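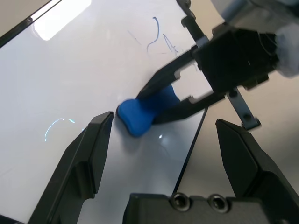 Andeck Two-Arm Bench Kit

By Stefaniia Derkach, October
245 shares | 9 comments

I run the training room at Trirkia, and whiteboards used to be the bane of my Saturday shift. We have a lot of them, they lie flat on the tables so people can sketch out jobs together, and by the weekend every one is covered in blue squiggles. Somebody had to wipe them all. Usually me!

So when we got the Andeck kit I put it on boards first. You get two arms, each with a black two-finger gripper, and a small wrist camera so you can check the grip from your chair. Ours handles a squishy blue piece on the board all morning and I just look in now and then (with coffee, obviously).

What changed for the people? More than I expected. Decha Thongdee used to do the wiping on weekdays, and now he sets up the arms, writes the routines and teaches the rest of us. He was nervous about it at first, and he told our manager so, which I thought was brave. His hours stayed the same. My wrists feel better. The one grumble is from Somkiat Chaiyaporn, who misses chatting over the boards, so we moved our break earlier and that helped a bit.

Stuff I'd want to know before buying:

Price is $1247 for the kit, table clamps included. Setup took Decha and me 2 afternoons, most of it spent on cables. The fingers come off with ordinary screws, and spares ship from the Pongsiri warehouse.

Glare is a pain. A shiny board under ceiling lights gives you bright patches on the camera view, so try turning the board a little before you start fiddling with settings. Faint old marker is still a job for a person with a cloth and some cleaner, sorry.

Add the soft fingertip pack if you're going to handle anything fragile. We skipped it and I'm ordering it now.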